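19/06/2020

Drove to Runik with Annag Lindsay for the demonstration. Left early, 40 miles, rain for most of it. Signed in at the gate and was given a badge with my surname spelt wrong. There were fewer visitors than in October, which suited me, as I could stand close and ask things twice.

Gillespie Niven did the introduction. Too long on the company, too short on the hands. What I wrote down: the clothing work started on folding and moved to hangers last year. Hangers are harder. A flat cloth on a flat surface gives the system one soft object to think about. A shirt on a hanger gives it a soft object, a stiff object and an opening that changes shape whenever either one moves. He said they had recorded 2340 attempts with various garments and kept 581 of them for training. I asked what ruled out the others. Mostly dropped cloth and poor lighting, he said, and a batch spoiled by a clock fault between the two arms.

The rig is set up in a furnished bedroom. Vasco Leitão runs it and is much better value than the slides. He answered in plain sentences and said when he did not know. The shirt was a yellow one with dark navy parts, and the strong colour made it easy to follow against the grey sheet.
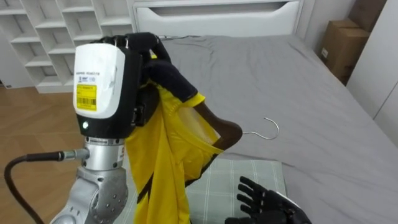

*Left hand holding shirt and hanger over the bed, right hand low.*

My interest was in the grip. The fingers are jointed and fairly slender, and one of them bends over the top of the garment. I had expected a simple two-jaw clamp. Vasco said a clamp is more reliable for lifting but poor at letting go of one layer while keeping another – the point I have been trying to make at work since the Drendier trial. I asked how the controller tells cloth from hanger when both are in the same hand. Partly by finger position, partly by motor load, not at all by touch. They have tried tactile pads from Duken and took them off again because the surface wore too fast.

Also noted: the cable at the left wrist is thick, with a sharp bend in it. I would want to know the life of that connector. Forgot to ask.

Lunch was sandwiches. Ruaridh Cruickshank came over and wanted to know if we would take a unit on loan. I said to send the power and floor loading figures first. Annag thinks the price will settle it, and she may be right.

To do: write to Vasco about the connector. Find the Drendier notes for Effie Baird, who wants them before she orders anything from Tosh. Claim the mileage.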